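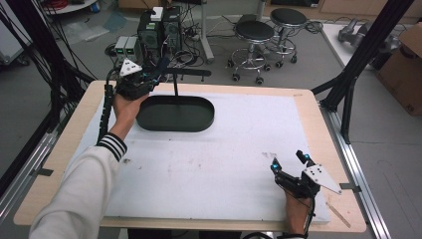
Kamil Danko asked whether a foam board has to be thrown out once it starts to show gray smudges. No. Smudges and small dark marks do no harm. A board goes in the bin when it is dented deeply enough that a tray rocks on it, or when a corner has started to crumble.

Session 3: The work surface
Handout, Bench Practice I

Read this before Thursday and bring it with you. The session covers the tabletop, the board, and the tray with its stand. Lighting and storage come later in November.

1. The tabletop

Our tops are wooden and are held to the aluminum rails with small metal clips on the left and right. Check the clips first. Push the top sideways with your palm – if it moves, reseat the clip on that side and push again. Do not lean on a top that has a clip missing.

Wipe the wooden border with a cloth that is barely damp. Water left standing along the edge of the board will lift the finish, and we had to sand two tops last year.

2. The foam board

The board covers most of the top and leaves the border showing. White boards are preferred in this course. Dark parts are easy to find on them, and so is spilled powder.

Clean with a soft eraser, then a dry cloth. Solvent eats foam. Juraj Pešek has a damaged board in his office for anyone who wants to see what that looks like.

Boards are 40 crowns each from the course desk. A replacement is entered in the Numinero sheet under your bench number, with your initials.

3. The tray and stand

A tray set into the board stays where you put it and can't be knocked along the table. The long shape with round ends has no corners for dirt to collect in. Brush it out from one end to the other.

The stand is a thin upright rod with a crossbar. Before you hang or rest anything on the bar, look at it from the side and check that the rod is vertical. A bar that reaches out to one side puts all its load on that side, so keep the load light and close to the rod. Anything heavier than 50 grams goes on the floor stand.

4. Loose items

Sticks, pencils and offcuts tend to end up along the border. That is fine while you work. At the end of the session they go back in the drawer, and the border is wiped again.

Cables should hang down past the edge of the table, clear of the tray.

To hand in

One page: a sketch of your own bench seen from above, with the clips, board and tray marked, and a note on anything that needs repair. Romana Říha collects these at the door.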